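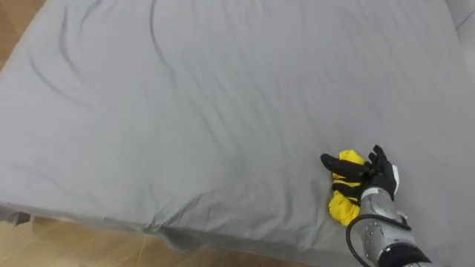 7th June
By Lanying Ren

I bought the Varnix travel steamer for my September trip last year, and it has turned into the thing I use most in the house after the kettle. I'm a terrible ironer. I put creases in where there weren't any before, and the board screeches so badly that the cat leaves. My first thought with any new gadget is what's the biggest, most annoying bit of cloth I can try it on, and for me that's the pale grey fitted sheet on the big bed, mostly flat across the middle but with long shallow wrinkles running through it on the diagonal, and a darker bunch of curving ones over on the left that no amount of tugging at the corners will shift. You can't iron a fitted sheet (well, I can't), so a steamer you can use with the thing already on the mattress sounded like heaven.

So, how does it do? Pretty well, with a few grumbles. It heats up in the time it takes me to find my slippers, and the steam comes out in a proper steady puff – none of that spitting I used to get from my old Pennington, which left little water spots on everything I owned. Light wrinkles drop out in one slow pass. The deep ones need two or three goes, and you have to pull the cloth tight with your other hand while you do it, keeping your fingers well out of the way. I learned that on day one!

Shirts are where it really shines. Hang one on the back of a door, start at the collar, work down, and it's fit to be seen before the toast is done. Linen is harder work. My one linen dress looked better afterwards but it still looked like linen, if you know what I mean, and I wouldn't turn up to a wedding in it without borrowing my sister's iron first. Curtains were fine apart from my arm, which ached all evening.

Now the grumbles. The tank is tiny. I get 9 minutes out of it at most, so anything bigger than a couple of shirts means a trip back to the tap, and you have to let it cool a bit before you open the cap. The cap itself is fiddly and I've dropped it behind the washing machine twice. The flex could do with being longer too. I ended up using an extension lead for the bedroom, with the lead trailing past the wardrobe and me hopping over it.

I did try my neighbour's Skirnetora before writing this, to be fair to both. It has a bigger tank and a nicer handle, but it's heavy, and after one pair of curtains I was happy to hand it back. If you've got strong wrists and a lot of bedding you may well prefer it.

The pouch that comes with the Varnix is thin but it does the job, and the little brush for coats clips on firmly and picks up a decent amount of cat hair. I'd buy it again, and I'd buy a spare cap while I was at it.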